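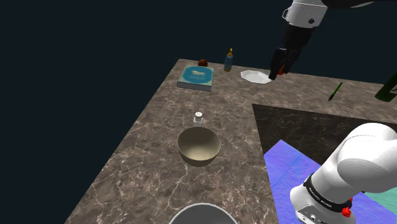 5 August 2022

Friday, windows open, and a very pleasant smell of bread in the workshop, which hasn't always been the case this week. A long entry, I'm afraid, but I promised Hubert I would write up the rye trials before the holidays swallow them, and if I leave it until Monday I shall only remember the nice bits.

Starter first. The Stilthorpe culture has been on two feeds a day since the hot weather began and it is in rude health. I kept back 36 g from last night's jar, fed it at seven this morning with the coarse rye, and it had doubled before I'd finished answering my post. The Ullavthorpe one is slower and always was — it smells of apples, bless it, and takes until lunch to do anything at all. I still like the flavour better. If anyone is in over the weekend, please feed both, and please use the rye from the paper sack and leave the white tub alone (that's Kälin's malted flour and it sends everything sour).

Batch A: Stilthorpe, 42 per cent wholemeal rye, the rest strong white. Soaked the cracked grain overnight in cold water. The dough was stickier than in May, when I wrote rather smugly that this recipe "handles like a dream". It handled like wallpaper paste. I think the flour is simply different this harvest, or else the room is warmer, and I'd want to try it on a cool day before I blame the miller. I scraped it into the tins with a wet spatula and smoothed the tops with the back of a spoon.

Batch B: same again with the Ullavthorpe culture and a little less water. Much better behaved. A good dome, one crack down the side where I'd been mean with the slashing.

Oven: the Dreltik runs hot at the back on the left, as we all know, so I turned the tins halfway. Started high for the first quarter of an hour, then down to 200 and left it alone. Hubert Strebel put his head round the door at this point and told me, at some length and very kindly, that his grandmother never turned a tin in her life. I turned them anyway!

Weighing: total dough across both batches came to 2,363 g, less what stuck to me. I didn't weigh the loaves afterwards, having left the scale switched on and flattened the battery, so there's no figure for baking loss. Sorry. New batteries are on the shopping list.

Tasting will have to wait until tomorrow at the earliest. Rye wants a day wrapped in a cloth before you cut it, and I've gone wrong on this before, sawing into a warm loaf at teatime and writing "gummy" in the book as if it were the bread's fault. I did allow myself the heel of one A loaf with salted butter. Dark, a bit sharp, quite lovely, and yes, gummy.

To do next time: try A with the Ullavthorpe water quantity and see whether it still sticks. Toast the cracked grain first, half of it anyway. Ask Kälin if the caraway is his or ours. Line the older tin with paper — the corner caught again and I had to lever it out with a palette knife, and some unladylike language.

Both jars are on the lower shelf of the fridge, lids loose.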